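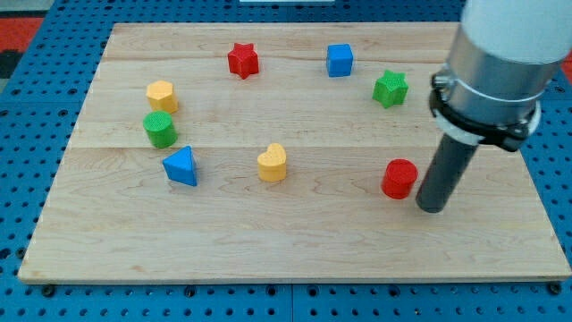 *The shape blocks on the maple board, 16 October 2022*

Dear all,

thank you for the answers to my first message. I reply below to Shiela, and I hope the others can also use it.

Shiela Policarpio wrote:

> We would like to borrow the blocks for the Walano playroom in November. Is it only cubes and cylinders, or do you have the stars too? And can we take the board with them? Our tables are too slippery for the little ones.

Yes, the stars are there, a red one and a green one. You will also find a yellow heart, a yellow hexagon and a blue triangle, and of course the cube (blue) and the cylinders in red and green. The tops of the cylinders have a fine texture, and my youngest group in Andville likes to rub them with a finger before they do anything else.

The board can go with you. It is maple and heavier than one expects, so please carry it with two persons. It has a few dark knots, these are in the wood and you do not need to report them as damage. Please wipe it with a damp cloth only - last year it came back with soap in the seams and I needed a whole evening to clean it.

For the game itself I put the blocks in a loose ring and leave the middle free. A child takes one block, says the colour and the shape, and places it in the middle. With bigger children I ask for two things with the same colour, or two with the same shape. The hexagon is difficult for almost everybody, also for some parents.

The set is number 219 in the Dimaculangan cupboard, third shelf. You can keep it for 3 weeks. If you need longer, write to me before the end of the loan, as the Rerier group has also asked.

One question from my side: does somebody still have the cotton bag for this set?

Kind regards,
Vittoria Cocco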